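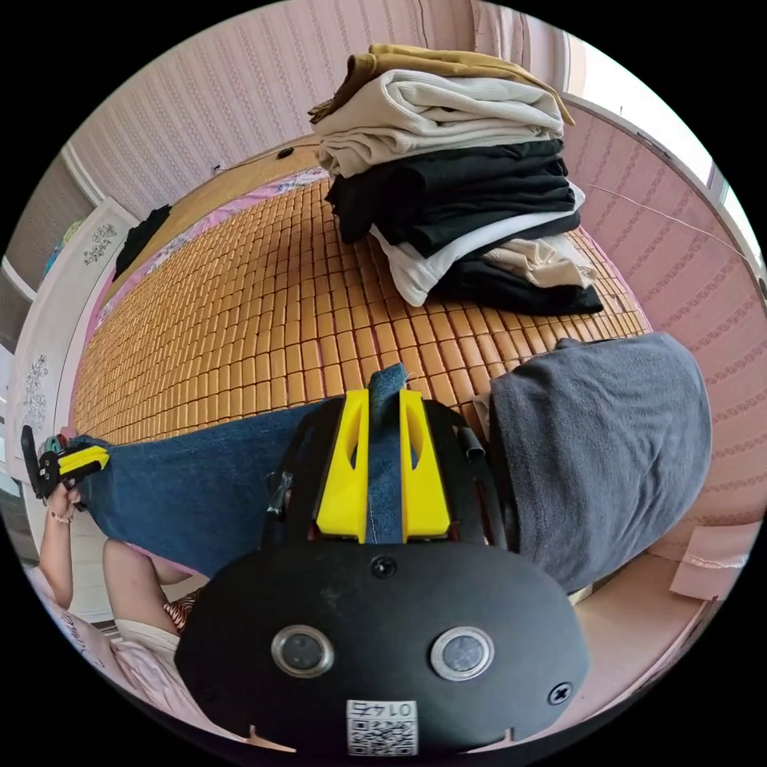
Figure 3. Two hand-held grippers with yellow fingers on a pair of jeans, one of them at the leg hem. Folded clothes are stacked on the bed mat behind.

4.2 Do the written rules survive contact with a bedroom?

The collection guidelines we reviewed share a habit: they are written for a table. The Turklow protocol asks for a cleared surface, one garment at a time, and both grippers visible at the start of each recording. The Osten checklist adds a fixed starting pose for the cloth. These are sensible rules for a lab bench. We are less sure what they mean in a home, where the work surface is also a bed and the next garments to be folded are lying on it or beside it.

Figure 3 is a case in point. The jeans run toward a bunched gray fleece, and other garments lie close by. Under a strict reading of Turklow the recording fails the single-garment rule. Under a loose reading it passes, because only the jeans are held. Both readings were used by reviewers in our audit, sometimes on the same day, and the protocol gives no help in choosing between them. Of the 403 recordings we checked, 98 were marked as passing by one reviewer and failing by another. Most of the disputes came down to the word "cleared."

A second problem is privacy. All of the guidelines say that household spaces should be recorded "with care," which is not a rule anyone can check. A wide-angle view from the gripper takes in far more than the task. In Figure 3 it reaches the wallpaper, the wardrobe, a window and a doorway. Pomare requires consent from the person doing the folding but is silent on other people who live in the home. We doubt that one signature should cover a whole bedroom, and we found no argument in the Pomare text for why it would.

Labels on the tools fare a little better. Dresenov requires a printed code on each gripper so that a recording can be traced to its hardware. The code is useful - when it can be read. The rule does not say which way up the label should be mounted, or what to do if only one of the two grippers shows its code. In Figure 3 a label is visible on the nearer gripper, with its characters inverted.

None of this shows that data gathered under these rules is bad. It shows that a claim of compliance tells a reader very little. A set of 4,000 recordings described as "protocol compliant" could contain homes like this one or exclude them all, and the description would be equally true. Until the rules define their terms for furnished rooms, we suggest that authors report which reading they applied and how often their reviewers disagreed.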